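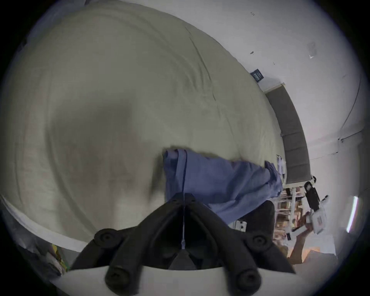

Joretti Hand-Held Gripper Kit: what to buy, what to skip, and how to plan the money

Hi, I'm Renu Rawat. I look after equipment for a small home-tasks group, and before that I did the same job at a place that only cared about boxes on conveyors. Moving from boxes to bedding and clothes changed nearly everything about how I shop for gear, so when Joretti asked me to rewrite their kit page for buyers like me, I said yes on the condition that I could keep the complaints in. They let me keep most of them!

The kit is a two-finger gripper you hold in your hand, with a wide-angle camera looking down over the fingers. You do the chore yourself, the camera records it, and the recordings go toward teaching an arm to do the same chore later. If you're reading this page you probably know that already and you want to know what it costs you in money, time and sore wrists.

Who it suits

Groups working on soft stuff. Sheets, shirts, pajama bottoms with a drawstring, towels, anything that changes shape when you touch it. A light blue garment lying crumpled on a pale bedsheet sounds like the easiest thing in the world until you try to pick it up with two black fingers and no thumb. Drawstrings are their own problem. They slide between the fingertips when you were going for the cloth, and then you've got the cord and the garment stays on the bed. I'd say budget extra practice for anything with a cord on it.

If your work is rigid parts going from one tray to another, you can get by with something cheaper. The Drastley single-hand grip is fine for that, and I've told Joretti I was going to say so.

What comes in the kit

Two hand grippers, left and right
Two wide-angle cameras with mounts
Four sets of fingertips (two plain, two with a soft pad)
One charging dock
One hard case with foam
A driver for the mount screws, which you will lose, so buy a second one

What does not come in the kit: memory cards, a computer, a bed, or anything to put on the bed. I'm only half joking about the bed. More on that further down.

Price

The kit is $2152 for the pair. Spare fingertips are $27 a set. There's a warranty of 12 months on the grippers and the dock, and the fingertips aren't covered because they wear out, the same way tires do.

Single grippers are sold too, but please think hard before you save money that way. Khalil Qudah, who ran our first round of bedding work, started with one gripper and a free hand, and every recording had his bare fingers doing the difficult part. We couldn't use a lot of it. Two-handed chores need two grippers – and nearly everything on a bed is a two-handed chore.

Planning for wear

Pads go first. Cotton is gentle, but hems and seams aren't, and once the soft pad gets shiny the cloth starts slipping. We swap ours when a plain pillowcase slides out under its own weight. I keep 10 sets on the shelf and reorder when the last box gets opened. If you'd like a rule for your spreadsheet, put the fingertips in as a monthly supply cost and keep them out of the equipment line, or someone will ask you why you're buying the same equipment over and over.

Screws loosen. Check them each morning before you record. If a camera shifts a little on its mount halfway through a session you may not notice until you look at the recordings, and by then the people have gone home.

Batteries have been good. Ours get through a morning with the lunch break to charge, and I haven't needed spares, though Rami Darwish on the Joretti support side told me to plan for replacing them in the second year.

Planning the room

I got this part badly wrong the first time. I spent the whole budget on hardware and nothing on a place to use it.

You want a real bed at a real height, with sheets you don't mind washing constantly. Buy more than one set, and buy them in different shades. Pale sheets under a light blue garment give you an easy color difference, and you should record plenty of that, but white on white is where the trouble is, and you'll want some of that too. Look at the bed frame before you pay for it. A padded side rail is kind to knuckles and gripper housings, and it gives the cloth somewhere to bunch up, which happens in homes all the time.

Leave the room looking lived in. Shelves with mixed things on them, a bit of clutter near the bed, a cable on the wall. We cleared our first room down to bare walls and then spent a month wishing we hadn't.

Lighting matters more than I expected. A vertical light strip at one side of a bed will leave part of the sheet in shade, and folds get harder to pick out there. Try the light in a couple of places, keep notes, and don't let anyone tidy it away to a single perfect setup.

And space for a second person! Even when just one of you is folding, somebody else often needs to be at the same bed or the shelf next to it. Measure for two sets of elbows.

Planning the people

This is the bigger cost by far, and it's the one that gets left off the request. The grippers are light when you first pick them up. By the middle of the afternoon they aren't. We rotate people off clothes and bedding well before they're tired, and I pay for the resting time as working time. Put that in your numbers from the start.

Training a new person takes us a day. The first hour is all dropped socks. Have them practice on a towel, then a flat shirt, then something with a cord. Danylo Savchuk skipped the towel because he was sure of himself, went straight to drawstring pants, and spent his morning picking at one knot.

How it compares

Jedari Pro Grip: Stronger squeeze, heavier in the hand. Good for jars and drawers. I found it rough on thin cotton and hard on my wrist.

Ekpo Glove System: You wear it, so it feels more natural, and new people pick it up faster. The trouble for us was that what a glove can do and what our two-finger arm can do are quite different, and we had to throw out a lot of clever finger work.

Drastley single-hand grip: The budget pick. Fine for rigid parts and not much use on a bed.

Joretti kit: Middle of the range on price, easy to repair, fingertips you can change without tools. The case latches are flimsy and I've said so more than once.

Questions I get asked a lot

Can I rent before buying? Yes, by the month. The rental fee doesn't come off the purchase price, though, so if you already know you'll want it past August or whatever your deadline is, buy it.

Do the fingertips fit the older model? The plain ones do. The padded ones need the newer finger, and the upgrade is sold as a pair.

Do I need a robot arm first? No. We recorded for a whole season before ours arrived, and I'd do it in that order again. You learn a lot about which arm you need by watching what your people's grippers keep getting stuck on.

How do I wash the pads? Warm water, a drop of dish soap, air dry. Keep them off the radiator.

Ordering

Send the form with the number of kits, your shipping address and which fingertips you'd like. Orders in by noon usually get a reply the same afternoon. If you need a quote laid out for a grant or a purchasing office, ask for Hanan Khoury, and tell her how your office likes things split up – she'll separate hardware, supplies and shipping on different lines if you want them that way.

Spare driver: add it to the order now.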